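Plush throw as a table cover - keep or bin?
Home & Hearth Forum > Cleaning and Laundry

pelupessy_pam wrote:
Ok so I put a pink plush throw over the craft table in winter and now I can't bring myself to take it off. It's soft on the elbows and it hides the ugly top. But it's gone a bit pale and worn through the middle, and everything small ends up sitting crooked on it. My sister says it's a crumb trap and I should be ashamed. Thoughts?

dakard30 wrote:
Sister's right, sorry. Plush belongs on a couch. I had one for a month and never got it clean.

Sutrisno Ong wrote:
Disagree! I've had mine on for ages and love the colour. Keep the messy stuff on a tray - mine's a shallow white plastic one, and the red sponge gets used over that so drips don't go in the pile. 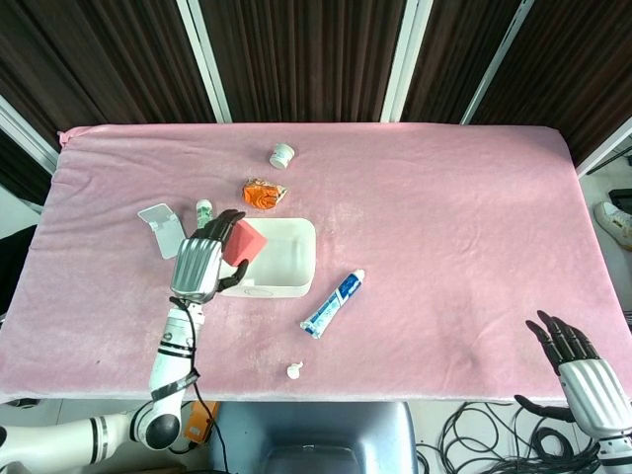

Can you wash a plush cloth in the machine?
Most polyester ones are fine on a cold gentle cycle with no softener, but check the label and skip the dryer.

dakard30 wrote:
And the wrinkles? Mine slid every time I leaned on it.

Sutrisno Ong wrote:
Wrinkles don't bother me. I let the extra bunch up at the back corner and get on with it. A non-slip rug mat underneath would sort the sliding.

pelupessy_pam wrote:
Ooh, I've got an old rug mat in the garage. Does the worn bit ever fluff back up?

merkico_mum wrote:
Soft brush while it's damp, all in one direction. It helps with flattened pile, but if it's properly worn you're out of luck. I'd flip it and use the other side.

dakard30 wrote:
Or buy a wipeable one. Just saying.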